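How Does a Robot Learn to Pick Up a Towel?

By Joana Brandão, for the young readers of the Plurnden science pages
16 April 2024

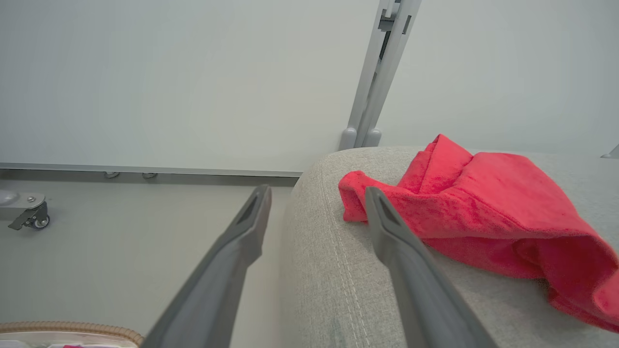

Do you remember the first time you tied your shoes? Probably not very well. But I am sure that you did not learn it from a book. Somebody showed you, and then you tried, and it went wrong, and somebody showed you again. After many days your fingers knew what to do, and now you can tie your shoes and talk about football in the same moment.

A robot can learn in a similar way. It needs somebody to show it, many times. Each time that we show it, we call this an example. In this text I will explain how people collect these examples, and why they need so many of them.

Why not just tell it?

For a long time, people gave robots very exact orders. Move the arm forward. Stop. Close the fingers. Lift. This works well in a factory where they make, let us say, bottle caps. Every cap is the same as the one before, and it comes always to the same place. The robot does not need to be clever. It could do the job with its eyes closed, and many factory robots have no eyes at all.

A home is different. Think of a towel. When you throw a towel on the couch, what shape does it have? You cannot say before you throw it. Maybe it hangs down on one side. Maybe it makes a little mountain in the middle. If you throw it again, it has a new shape, and you will never get the old one back exactly.

So how would you write the orders for that? You would have to write "if the towel looks like this, do that" for every shape a towel can have. You would be writing when you are a grandmother or a grandfather, and still you would not be finished.

This is why engineers had another idea. They do not write all the orders. They show the robot a lot of towels.

What is inside an example?

I visited a workshop named Fletadora, where a small team teaches robots to tidy up a living room. Their robot has the name Munby. The person who let me in was Jolien Kramer, and she explained to me what they save each time.

First, they save pictures. In the picture on this page you are looking through a small camera that sits close to the robot's hand. The two long gray things are the robot's fingers. They are not soft and round like yours. They look more like the ends of a pair of tongs, the tool which you use to take salad from a bowl. The tip of one finger is at the red towel, on the arm of the couch.

It is a strange way to look at a room, isn't it? Your eyes are in your head, and your hands are far away from them. But imagine that you had one more eye, on your wrist! You could look under your bed for a lost sock and keep your head on the pillow. For a robot this is very useful, because the camera comes along with the hand. When the hand gets close to something, the camera gets close too.

Second, they save how the arm is bent. Munby's arm has joints, like your shoulder, your elbow and your wrist. In every joint there is a little measuring device that says how far it is turned.

Third, they save how wide the fingers are open.

All of this is written down by the computer again and again, 20 times in each second. Say "one elephant" slowly. In the time that you needed for this, the computer has written 20 lines in its diary.

When you put all the lines of the diary together, from the start of the job to the end, you have one example.

Who moves the arm?

This was my biggest question. If the robot cannot do the job yet, how can it make an example of doing the job?

The answer is that a person moves it. At Fletadora there is a second arm, smaller and lighter, that stands on a table. It has no motors that push. You hold it by a handle, and when you move it, Munby's arm makes the same movement. When you squeeze the handle, Munby's fingers close. It is a bit like a puppet, only without strings.

Efraín Nina is one of the people who do this work. He let me try. I thought that it would be easy, and I was wrong! I wanted to take a towel, and I pushed it off the couch. Then I closed the fingers too early and I had only air. On my third try I had one corner of the towel, I lifted it, and it slid away from me.

"Everybody does this in the beginning," Efraín told me. "You have no feeling in those fingers. You must learn to look instead."

He said that he goes slowly when the fingers are near the cloth, and that he looks for a place where it stands up a little. A fold that stands up is easy to hold. A cloth that lies flat is hard. You can test this yourself with a kitchen towel and two spoons, one in each hand.

Every example should be a bit different

Now comes the part that I found most interesting. You might think that a good teacher shows the same thing in the same way, over and over. But for a robot this would be bad teaching.

Imagine that you learn to ride a bicycle, but only on one street, and always with sun. Then one day you come to another street and it rains. You would not be well prepared. With the robot it is the same. If it has seen only one towel in one place, it learns only that one. Put the towel a little to the left, and the robot may reach for the place where the towel always was.

For this reason the team changes things after each example. They throw the towel again. They take another color. They put the towel on the floor, on the seat, on the arm of the couch. They make the lamp brighter, or they turn it off. They put baskets and toys near, so that the robot learns that these are not the towel.

Duarte Louro has a list of all the changes, and he reads out the next one in a loud voice, like at a bingo game. When I was there he called "blue, on the floor, lamp off!" and everybody moved very quickly.

What about the mistakes?

When an example goes wrong, somebody must decide what to do with it. Salvador Peixoto looks at the recordings on a big screen and gives each one a mark. Did the person pick up the towel? Did it go in the basket? Did the camera work the whole time?

Some recordings he throws away. For example, if a person stopped in the middle to sneeze, the robot should not learn to stop in the middle also. (It would not know about the sneeze. It would only think that stopping is a part of the job.)

But some mistakes he keeps. If the towel slides away and the person catches it again, this is a very good example. It shows the robot what to do when there is trouble. So please do not feel bad when you make a mistake and repair it. Salvador would keep your recording.

How many are enough?

In December the team had 408 good examples. With these, Munby could pick up a towel sometimes, but it was often confused when the towel was lying in a new way. Now they have 3,000, and it goes much better. Jolien told me that they do not know the right number. They collect more, they let the robot try, and then they look at where it still fails. If it fails with towels on the floor, they make more examples with towels on the floor.

And how does the computer learn from all this? I will tell it in a simple way. The computer takes one picture from the diary and makes a guess: where should the arm go next? Then it looks in the diary to see where the person moved the arm. If the guess was far away, the computer changes itself a tiny bit, so that the next guess will be a little closer. Then it takes another picture, and another. It does this millions of times, also in the night when the team is at home asleep. This part is called training.

After the training comes the test. The person lets go of the small arm, and Munby must do the job alone, with a towel that is thrown in a way it never saw before.

Does the robot know what a towel is?

A girl from a school in Fonseca sent me this question, and I asked it to Jolien. She thought for a while. She said that Munby does not know that a towel is for drying, or that it feels nice when it is warm. It never had wet hair. It knows only that when the camera picture looks a certain way, it is good to move the arm a certain way.

You know much more about towels than Munby does. You learned it with your whole body, and you did not need 3,000 tries.

Try it at home

You need two people, a scarf or a small towel, a chair, and a basket.

One person is the robot and closes the eyes. The other one is the teacher. The teacher stands behind the robot, holds the robot's wrists softly, and moves the hands to the towel, picks it up and drops it into the basket. Do this a few times, always from the same place.

Now the robot tries alone, still with closed eyes. Did it work?

Then the teacher throws the towel on the chair in a new way, and the robot tries once more. What happens? And is it easier if the robot may open its eyes?

Change places after that. Write down what you found, and if you like, send it to us at the Plurnden science pages with your first name and your age.

Words to remember

Example: one recording of a job, from the start to the end.
Gripper: the hand of a robot. It can have only 2 fingers.
Joint: a place where an arm can bend or turn.
Training: the time when the computer learns from the examples.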